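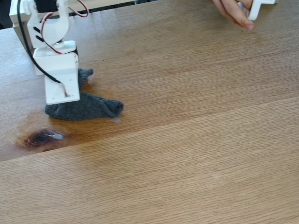 2. Grammage et titrage des mailles

Rappel : le grammage (g/m²) se mesure sur une éprouvette conditionnée, découpée à l'emporte-pièce. Le titre du fil s'exprime en tex, soit la masse en grammes de 1 000 m de fil.

Relations à connaître :
Nm = 1 000 / tex
Ne = 0,5905 × Nm

Application. Fiche Skivska, polo en piqué, composition 80 % coton, 20 % polyester. Le fil est donné en Nm 50. Calculer le titre en tex, puis le numéro anglais Ne.
Résultat : 20 tex ; Ne 29,5.

Remarque : le taux de composition est un rapport de masses. Il ne renseigne ni sur la torsion ni sur la densité de mailles, à relever séparément dans les deux sens.

À préparer pour la prochaine séance : fiche Cilteck, réf. 626, questions 1 à 4. Les corrigés sont à remettre à C. Fahmy.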